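This is the card for **Stolevent**, the toy sandwich part of the Stanedden tabletop collection. It covers one lunch, made many times, never eaten. If you came for the tea set, that lives in its own folder and has its own problems.

Maintained by Oi-ling Mok. Sandwich rules by Nestor Cruzado, who has opinions about lettuce.

## What's on the table

- a green cloth, ironed once, in October
- a round pink plate, always the place where the sandwich goes
- clear rectangular trays for parts
- toy bread, lettuce, bacon and cheese

The food came as a set called Fliko, bought by Arnel Mangubat with the project card and defended at some length on the expense form. Spare pieces are kept in the shoebox marked SEBASTIAN. Please put them back there. The other shoebox has shoes in it.
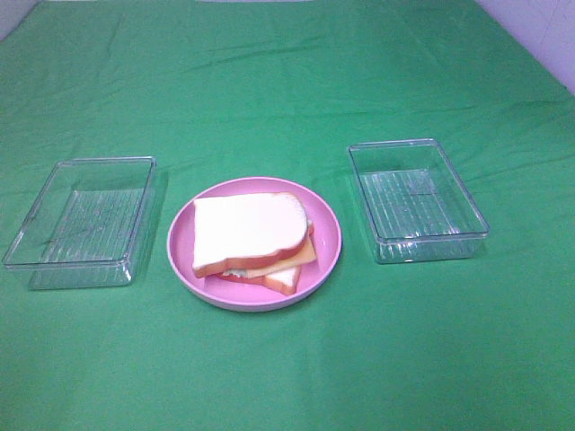 **Does the filling order matter?**

The house order is bread, lettuce, bacon, cheese, bread. Any other order is kept in the set but gets the label `freestyle`, which Nestor pronounces as if it were a medical condition.

## What counts as a sandwich

We wrote this section after a long afternoon on the subject.

1. A stack is **started** once a slice of bread is lying on the plate.
2. It is **open** while it has at least one filling and no lid.
3. It is **closed** when a second slice goes on top, however badly.

Neatness isn't scored. Fillings may stick out, and they will. The lettuce is wider than anyone making a sandwich would choose, and the bacon likes to go on at a slant. Cheese that sits crooked is still cheese.

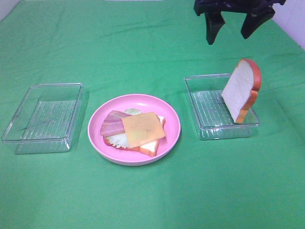
*Open stack: bread, lettuce, bacon and cheese, no lid yet.*

## Contents

| Item | Count |
|---|---|
| Sessions | 26 |
| Sandwich attempts | 2043 |
| Attempts labeled `freestyle` | 112 |
| Missing lettuces | 2 |

Each attempt has a row in `lunch.csv` with these fields:

- `session` – number only, no nicknames
- `state` – `started`, `open` or `closed`
- `order` – fillings from the bottom up, separated by commas
- `style` – `house` or `freestyle`
- `note` – free text, mostly Jomar Ignacio complaining

Label what is on the plate. A slice waiting in a tray is stock, and stock is not part of the sandwich, even when everyone in the room can see where it's headed. Early sessions got this wrong and had stacks marked `closed` on the strength of good intentions.
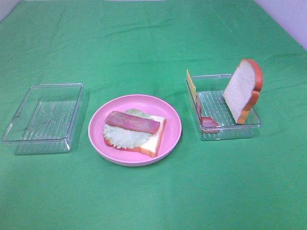
Vignesh Nair went back through those sessions and fixed the labels by hand. It took him almost all of October, and he would like it known that he no longer packs a sandwich for lunch. If you find one he missed, open an issue and be gentle about it.

## Setting up the same table

If you want to add sessions of your own:

1. Spread the cloth over the whole tabletop. Creases are fine. Crumbs are not, and yes, we have had real ones.
2. Put the plate near the middle.
3. Set out the trays and load them with whatever parts the session sheet asks for.
4. Begin with bread. The first slice goes down before any filling does, and a session that opens with bacon on a bare plate gets sent back.
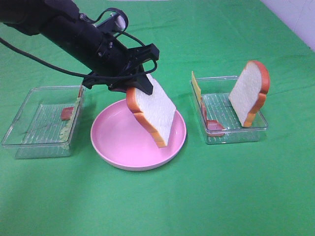 ## Known problems

- The bread will stand on its edge if you let it. `state` has no value for this and won't be getting one.
- Two people labeled the same session without telling each other and agreed on everything except the word "askew." We dropped the field.
- The lettuce is hard to spot once the cheese is over it. Use `order` if you need to know what's underneath.
- Jomar's notes for session 9 are in the wrong column. They are also about parking.

## Please don't use this for

Food recognition. These are toys, and a model that learns lunch from them will have strange ideas about bacon. It's also a poor guide to how people make sandwiches at home, where there is usually mustard.

## Still to do

- Find the lettuces.
- Decide if a lid that slides off afterward turns a closed sandwich back into an open one. Nestor says yes, Arnel says it was closed when it counted. Until they settle it, leave the row as `closed` and put the slide in `note`.
- Iron the cloth – Oi-ling has the iron.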